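16 May 2021

Pritden listing sheet, second pass. Working notes, tidy up later.

Pulled the county card for the Livmont house again. Card says 3/2, the old listing said 3/2.5. Walked it. There is a half bath off the mud room, so the card is behind. Emailed the assessor in April, no answer yet. Listing goes out with 2.5 and a note.

Acreage: card 20, survey 20 and a sliver. Use 20. Do not round up, we got burned on that at Ayaaba.

- fence: perimeter ok, north gate sags
- wells: 2, one tested, other needs a pump before the flow test
- septic: permit found, tank size not on it. Call.
- barn: power yes, water no, the old ad said both

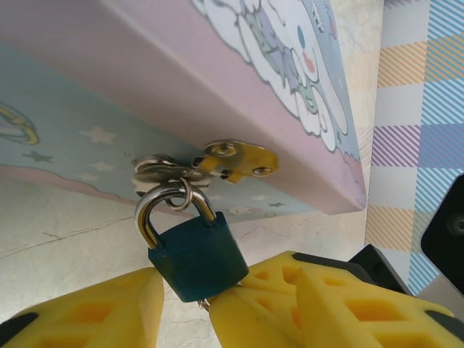 Square footage is the real mess. Laser gave 137 sq ft less than the old ad, and I think whoever measured counted the sun room. Re-taped the back wall, same number. Going with mine. Until the software does photo tags properly I'm sorting paper by property and the loose keys by box. Livmont keys go in the pastel one with the big white cartoon rabbit-looking character on it, can't mix that up with the gray Ayaaba tray. Please put them back tagged.

Template changes, so they dont get lost:

1. "Never flooded" only goes in if the seller signs for it. Otherwise leave the line off.
2. Heated area and total area in separate fields.
3. Outbuildings get their own block, no more stuffing them in remarks.
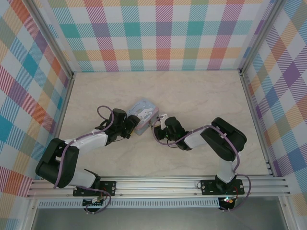
4. Remarks field cuts at some length I haven't pinned down. Livmont text lost its last 5 words in the Pristside export. Went through fine on the second try with shorter abbreviations, so now I don't trust either one.

Export otherwise almost clean. Pond shows up as "pool" on the Pristside side, which will get us phone calls. Mapped it by hand for now, need a propper lookup table.

Drive time to town: left blank. Old ad says "minutes", no number. Drive it next trip, normal traffic, and write down which road.

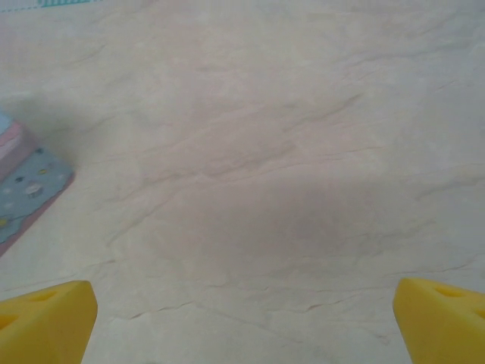 *Marble-pattern tabletop, yellow grippers open.*

Still open: pump quote, septic tank size, assessor reply, north gate (seller fixing or credit?). Ayaaba re-measure after that, same laser, fresh batteries this time.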